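Trultberg adhesive wall hooks: a modest triumph of glue

I have owned a great many wall hooks. Most of them are now in a drawer, still stuck to the flake of paint they took with them when they left. So when I say I have finally found a set I don't resent, please understand this is the warmest thing I've said about hardware in years.

The Trultberg is a white plastic square with its corners rounded off, a raised circle in the middle and a thin bent metal hook poking out of the bottom. Peel, press, wait, hang. The packet says to clean the wall first, and the packet is right. It also says to wait overnight, at which point most of us will decide that dinner is a sort of night.

Our wall is pale grey and has had a hard life. It's been leaned on, bumped and scraped by anything with a corner, and I wouldn't call it a flattering background for something new and white. Three hooks went up in a row, or what I was told would be a row. One sits a shade lower than its neighbour. Ravindran Achari, who owns a level and likes to mention it, has mentioned it. 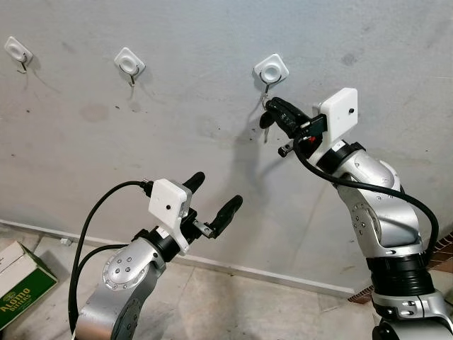
Three Trultberg hooks and one key with a black plastic head.

The job I had in mind was keys. Keys are a cruel test of a hook, though it has little to do with weight (if your keys are pulling hooks off the wall you are a jailer, and should be shopping elsewhere). What matters is the shape of the metal. Too fat and the hole in the key won't go over it. Too shallow and the key slides off the first time somebody shuts a door with feeling. The Trultberg wire is slim enough for a bare key with no ring, which I can't say for the Lereo hooks we had before. Those were handsome, chunky things that would accept a bathrobe and nothing smaller.

You do have to aim. The hook sits below the base and close to the wall, so the approach is from underneath and slightly in front, and if you come at it lazily you'll just tap the plastic and say something unkind. By the second week I could do it without looking. Tomomi Kikuchi still hangs hers with the concentration of someone defusing a bomb, but she has never once dropped one, and I've dropped several.

Now for the grumbling. The white is very white. Fingerprints show up on the raised circle, which is of course exactly where everyone presses. The metal looks darker than it did on the packet, and while I've come round to it, anybody matching it to bright fittings may feel hard done by. There's no spare adhesive in the box either, so if you get the placement wrong you're off to buy another set, which I suspect someone at head office has noticed.
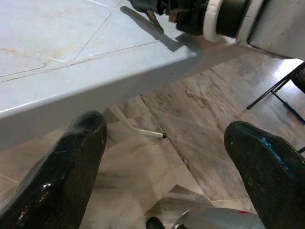 I should also say where I wouldn't bother with them. A surface that gets wiped down daily, or anything with seams and old rust marks in it, wants a proper screw or a magnet. I tried one on the side of a metal cabinet and it let go on a Wednesday at three in the morning, with a noise that brought the whole household into the hall. The wall ones haven't budged. I hung a wet raincoat on the middle one in October, out of spite, and it's still there. The hook, I mean. The raincoat has gone to my sister.

Against the competition: the Sasaki version is neater and flatter but costs enough that you start wondering about nails. The Mallevska is cheaper, and yellowed on me by the end of one summer. For keys, a dog lead or the tea towel you'd like people to stop leaving on the oven door, I'd buy the Trultberg again. I'd borrow the level first.

Four stars. The missing one is for the adhesive.

Related reviews
Mallevska over-door rack: 80 days of rattling
Lereo bathrobe hooks, revisited
The Sasaki magnetic strip and what it won't hold
100 picture hangers in a tin: do you need them?
Best key bowls for people who lose bowls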